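Minutes of the September house meeting, shared kitchen and dining room

Taken by me again, so if I've got your words wrong please tell me before the next one and I'll fix it. We started at 6 and I had the kettle on, which is why the first few minutes are mostly people asking for cups. Dorin Toma chaired.

Last month's minutes

Agreed as written, apart from one thing. I'd put down that the freezer was going to be moved, when all we'd said was that we'd talk about moving it. Sorry! Corrected.

Shopping money

The kitty stands at 973 after the rice and oil order from Buzatu. Dorin thought we should drop the monthly top-up from 90 each to something lower, and I said let's wait until after the winter order, as we always get caught out by tea and gas. A long chat followed about whether snacks come out of the kitty. We left it at yes for guests and no for late-night noodles (you know who you are, and so do I, because it's me).

The next Besoseck delivery comes on the 28th. Somebody has to be in to sign for it before noon. I said I'd do it if someone else carries the heavy boxes through to the back room, and I got two offers, so that's settled.

Back room shelves

Still a muddle. We agreed bottles go low and dry goods go high, older stuff in front. Dorin will put labels on the shelf edges. There was some grumbling about labels from the person who ignored the last ones, but we carried on.

Fridge and freezer

The fridge shelf that cracked in the spring has been ordered from Valtar. They say up to 6 weeks, and I've asked for that in writing. Please don't put anything heavy in there until it comes, especially not a full watermelon. The freezer stays where it is for now. If anybody wants it moved they should come with a tape measure and a plan.

The long cabinet

I brought this one up. Everything that comes in the door gets put down on top of it, and then it lives there. We spent a good while on which things have a right to be there and came up with flasks, bottles and fruit. Packets should go to the back room the same day, and papers go in the drawer upstairs. Also, could we please dust the carving now and then? An old toothbrush gets into the curly bits beautifully, and I'm happy to show anyone who wants to learn my one great skill.

The round table

This took longest, and I really enjoyed it. The question was whether chopsticks and spoons should stay out on the table between meals or go in a drawer. Dorin is for the drawer, on the grounds of dust. I'm for keeping them out, because nobody ever lays the table if they have to open something first. We voted and the holder stays, standing up on the cloth near the kettle, with a proper wash for everything in it at the end of each week. Whoever clears up after dinner puts the chopsticks and spoon back in the holder and doesn't leave them lying on the cloth.

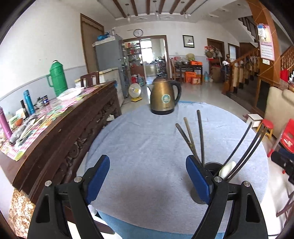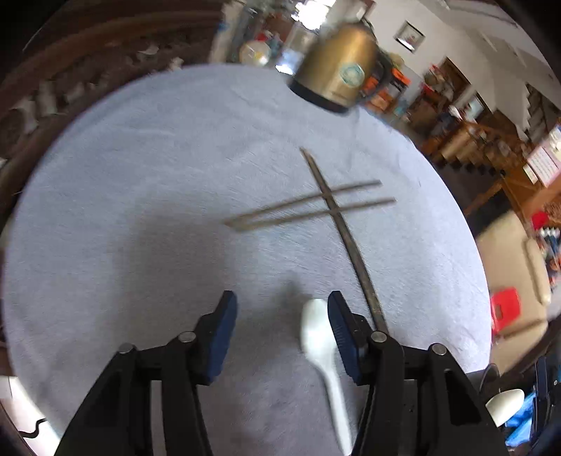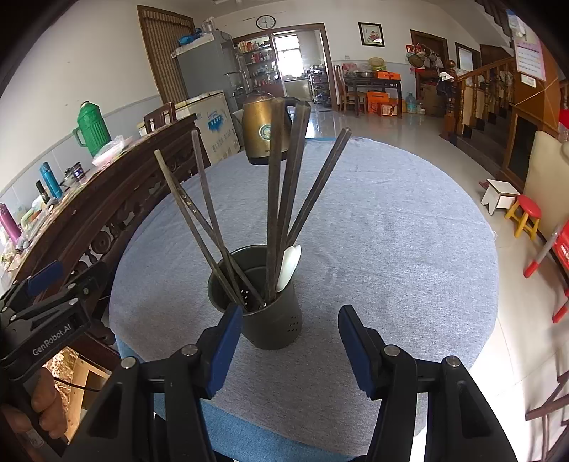 Somebody asked if we could get a second holder just for the long things, such as tongs and cooking chopsticks, and keep it by the stove. Clateck has plain ones that don't cost much, so I'll pick one up when I'm next over that way and bring the receipt. The cloth gets washed every other week, and we need a spare for when it's on the line. Dorin has one at his sister's and will ask for it back, though he did warn us it's a bit short.

Anything else

The wall clock is to be checked against a phone. Hats on the rack that don't belong to anyone will be put in a bag by the door for a month and then given away, so come and claim yours.

A request was made for soup at the next meeting. Passed without a vote!

Jobs from this meeting: me, signing for the delivery, the second holder, and chasing Valtar. Dorin, the shelf labels and the spare cloth. Everyone, clear your packets off the cabinet.

We finished at half past seven. The next meeting will be at the same time next month, at the round table.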